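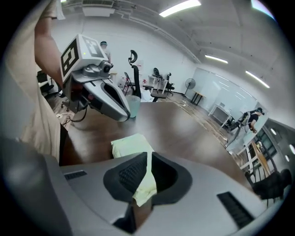 Two grippers over the tabletop, marker block on the far one.

Notebook – Saturday, June
Local partner directory, rebuild of the listings

Started at the long list again. The old export has 733 rows, and a lot of them are the same business under two spellings. Merged on phone number first, then on street address. Phone number is the better key. Address fails whenever somebody writes Suite on one form and Ste on the next, and it wrongly joins anyone who shares a building. The Dimcombe block is the worst case. Put those back by hand.

Left alone for now: rows with no phone and no address. There are 25 of them. Most look like people who filled in the first page of the form and quit. Janaka wants to email them before we delete anything. Fine by me, but the email has to say which field is missing, or we get the same half form back.

Categories. The old site had Marketing, Advertising, Marketing & Advertising, and Media. Folded all four into Marketing and Media. Printers stay separate. Sign shops went under Printers, which Janaka disagrees with; he would put them under Construction because of the permits. Left as is until somebody complains. A business can now hold two categories, no more. The form used to allow as many as you liked and one bookkeeper had ticked everything down to Pet Care.

Blurbs. Limit is two sentences on the directory page, and the full text goes on the member's own page. The automatic cut at a set number of characters made a mess – it stopped in the middle of phone numbers and once in the middle of the owner's name. Switched to cutting at the end of the second sentence. That breaks on "Inc." and "St." so there is now a short list of abbreviations to skip. Add to it as they turn up. So far: Inc, St, Ave, Co, Dr, Mt.

Wulholm sent a new blurb, which is the old blurb with the word "premier" added. Used it. Hennessy sent a logo inside a word processor file. Asked for the original and got the same file back with a different name. Pulled the logo out of it myself and it is usable at the small size only. Prureck has moved and their listing still shows the old hours. Called, no answer, left a message. Do not publish that one until they call back.

11:40 – ran the link check. 20 dead links. Seven are plain http addresses that work once you change them, so I changed them. The others need a call or a look at the company's social page. List is in the shared folder, sheet two, yellow rows. If you fix one, clear the yellow.

Lunch.

1:15 – sort order. Alphabetical puts everything starting with "A" at the top forever, and we have had remarks on that. Tried a shuffle on each page load. Members like the idea, but then a visitor who hits Back can't find the listing they just saw. Changed it to shuffle once a day, same order for everyone until midnight. Tested by setting the clock forward on the test copy. Works. Search results stay alphabetical.

Search itself is still poor. "Accountant" finds nothing if the member wrote "accounting." Added a small table of word pairs, 15 to start with, taken from what people typed last month and got no results for. Janaka has the log if anyone wants to add more. "Notary" was the most common miss and we only have one notary listed, at the back of the shipping store. Worth telling the membership side.

Open items
Prureck hours, waiting on callback.
Hennessy logo, ask once more for a larger one.
Email to the half-finished rows – Janaka to draft, I'll read it.
Test the form on a phone. The category boxes overlap on mine.
Check that the Dimcombe listings survived the second merge. I ran it after fixing them, and I should have done it the other way round.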